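The Hat Stand Comes Back to the Hallway

Chaiwat Rungrueang keeps his patterns in a flat file that used to hold county maps. The top drawers are caps. The bottom two are bucket hats, traced onto brown paper and marked in pencil with the head size and the date he changed his mind about the brim.

He has been sewing hats in Amdale for nine years, first in a spare bedroom and now in a rented unit on Mosside Road, between a tile shop and a place that repairs vacuum cleaners. He sold 1,569 of them last year. Most were bucket hats, and most of the complaints he got were about how they looked after a few months on a hook.

"A hook pushes a point into the crown," he said. "People think the hat wore out. It got hung up wrong."

A soft hat has no frame inside it. The crown is a top piece and a side band, sewn together, and the brim is two layers with rows of stitching to give it some body. Rungrueang uses 52 inches of thread per row on his widest brim. Closer rows make a stiffer brim. He leaves his fairly far apart, so the brim drops a little at the sides, and customers either like that or send the hat back.

Folding is fine for a day in a bag. For longer than that he recommends a stand. He sells one, made by a small shop called Guvden, and he says he would tell people to buy a secondhand one if they asked.

Hat stands went out of most homes along with the hats. The old ones that turn up at the Bautista flea market are usually turned wood with a round knob on top, made for felt hats with a firm crown. They hold a fedora well. A cotton bucket hat tends to slump on them, and the dark ones can leave stain on a pale lining. 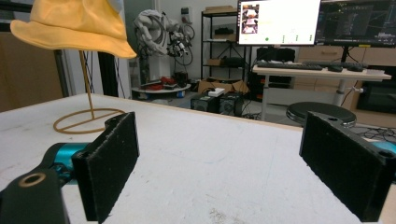

Page last changed: Sunday, June 21, 2026

Thin wire is the other common choice. A single rod on a ring base takes up little space on a table, and a bar across the ring gives the rod something to stand on. A yellow hat with a wide brim can hang on one, so the edge keeps its own shape.

Look at the base before buying. It should sit flat on all sides. Press down on the ring with two fingers and see if it rocks. A slight bend can be fixed by hand, but a bad weld can't.

White tables show every scuff and speck of dust, and a light hat will pick up what is on them if it is set down brim first. Wipe the surface with a damp cloth and let it dry. Brush the hat with a soft clothes brush, working in one direction around the crown and then out along the brim.

Yellow cotton fades faster than navy or olive. Rungrueang keeps his samples away from the front window from May through August and turns the ones on display every Monday.

Wash by hand in cool water, and put the hat on the stand only after it has dried most of the way over a bowl or a rolled towel. A soaked crown is heavy enough to stretch where the rod meets it.

The unit on Mosside Road is open Thursday through Saturday. Repairs are taken at the counter, and new sweatbands are usually ready in a week.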